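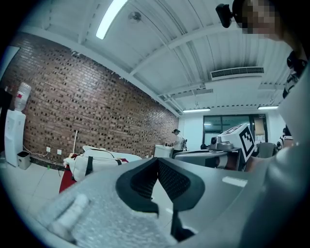 *The brick wall and white metal ceiling of the workroom at Neltell.*

**Neltell workroom gets its neighbors talking**

July 28, 2001 -- People who stop by the long workroom at Neltell these days tend to look at the wall before they say hello, and we can't blame them one bit. It is reddish-brown brick from one end to the other, laid with so many gaps and hollows that it makes a kind of checkerboard, and folks on Bavau Street have been asking about it ever since the doors opened in February.

The room belongs to the Tenduda workshop program, which moved over from its old quarters on Dauda Lane, where there were 2 small rooms and a great deal of bumping elbows. The new place is about 1,000 square feet, with a high ceiling of white corrugated metal, white steel beams, and a good long fluorescent tube to work by (the old rooms were awfully dim, as anyone who tried to thread a needle there will remember!). There are outlets down low along the brick, too.

So far 152 people have signed up for fall sessions, and there is still space in the evening groups. Sign-up sheets are at the front desk.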